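Section 3: Setting Up Your Food Log and Nutrient Targets

Applies to the Kellari meal log, desktop and phone. Revised 1 May 2025.

Before you start

Kellari adds up what you tell it you ate. It has no way of checking whether you told it the truth, or whether the packet told you the truth, and the totals it shows are more exact-looking than they deserve to be. Please read the notes in this section before you change what you eat on the strength of a chart.

You will need an account (see Section 2), a kitchen scale if you have one, and a few packets from your cupboard to practice on.

CAUTION: If you are pregnant, take blood thinners, have kidney disease or diabetes, or have ever been treated for an eating disorder, talk to your doctor or a registered dietitian before setting any target. The log does not screen for these conditions.

3.1 Creating your profile

1. Open Settings and choose Profile.

2. Enter your age, height and weight. Weight is optional. If you leave it blank, the Energy panel stays hidden and everything else works as normal.

3. Choose an activity level. Most people pick one level too high. If you are torn between two, take the lower one.

4. Press Save. The home screen reloads with empty bars.

Note: The suggested calorie figure comes from a standard formula built on averages. You may not be average. Treat it as a starting guess and watch what happens over a month or so.

3.2 Adding foods

1. Press Add and type the name of the food.

2. Pick a match from the list. Entries with a solid dot were checked by our own staff. Entries with a hollow dot were typed in by other users, and some of them are nonsense.

3. Enter the amount in grams or household measures. Grams are better. A "medium" carrot means whatever the person who made the entry thought it meant.

4. Choose raw or cooked. Spinach, mushrooms and rice change weight so much in cooking that picking the wrong one will spoil the day's totals.

5. Press Done.

To save a meal you eat often, hold down on any logged meal and choose Keep. You can store up to 30 kept meals. After that you have to delete one before adding another.
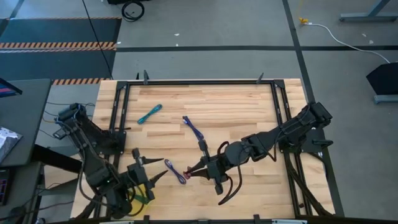 Two arms at work over a wooden tabletop.

3.3 Setting nutrient targets

By default, the log tracks fiber, protein, sodium, iron, calcium and vitamin C. You can add others, but we suggest waiting until you have logged for at least 10 days. Early entries tend to be patchy, and a low vitamin bar often means nothing worse than a forgotten lunch.

1. Open Targets.

2. Switch on the nutrients you want to follow.

3. Leave each target on Standard unless a health professional has given you a different number. To enter your own, choose Custom and type it in.

4. Set the averaging period. We recommend seven days. Your body does not settle its accounts at midnight, and the one-day view mostly makes people anxious.

Note on plant compounds: Users often ask for a bar showing polyphenols, lycopene or "total antioxidants." We have left these out on purpose. The amounts in a given tomato or handful of berries vary a great deal with the variety, the storage and the cooking, and there is no agreed daily amount to measure yourself against. Akosua Aryee, who looks after the food database, has turned down this request more times than she cares to remember. Eat the berries if you like them.

3.4 Reading the weekly report

The report appears under Trends once you have logged 3 full days. Fewer than that and the page stays gray.

A green bar means your average reached the target you set. It doesn't mean you are healthy. An amber bar means you fell short, or that the foods you chose have gaps in their data. Press the bar to see which. If "missing values" is shown beside a food, its contribution was counted as zero, which is almost certainly wrong.

Note: The overall score, shown out of 100 in earlier versions, was removed in January. We could not explain to our own satisfaction what a 74 meant, and did not see why you should have to guess. Old scores can still be exported from the Archive page.

CAUTION: Do not start an iron supplement because of an amber bar. Too much iron is harmful, and a food log cannot diagnose a deficiency. A blood test can.

3.5 Linking a scale

The Wogan kitchen scale can send weights straight to the log.

1. Place the scale on a flat, hard surface and turn it on.

2. In Settings, choose Devices, then Find.

3. When the scale appears, press Pair and wait for the beep.

4. Put your empty bowl on the scale and press Zero before adding food.

If the scale is not found, move the phone closer and try again. Other brands may pair, but we have tested only this one and make no promises about the rest. Typing the number in by hand takes a few seconds and works with any scale.

For help importing records from another log, go to Section 4.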